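Tramora Yellow Floor Marking Tape

2 in wide — 176 ft roll
176 shares
18 comments

We love this tape! It's the one product in the Kokton store that people come back for by the armful, and once you've marked out a room with it you'll see why. A cart gets a spot, the spot gets an outline, and at the end of the day everything rolls back to where it belongs without anybody having to ask.

The yellow is a proper bright yellow, strong enough to stand out on a dark floor from the far end of a long room. It tears by hand (no knife needed, though a knife does give you nicer corners) and it's thin enough that small casters roll over it without catching. 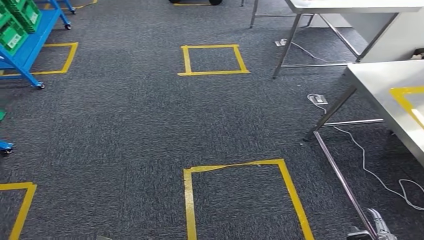
Low-pile carpet is fine, by the way. We get asked that a lot. Vacuum first, press the tape down hard with the heel of your hand, and lay each side in one pull. If you stop and start you'll get a few wrinkles — they don't hurt anything, but they do bother some of us. Overlap the ends a little at the corners and rub them flat.

Leave a bit of room when you size the outlines. A shelving cart with angled legs is wider at the bottom than you remember, and a box that's too tight is a pain to park in. For workbenches that never move, two short strips at the front legs will do.

Also stocked at our Tanville and Fraser counters. Item 924. The wider roll is due back in June, and yes, it'll be the same yellow!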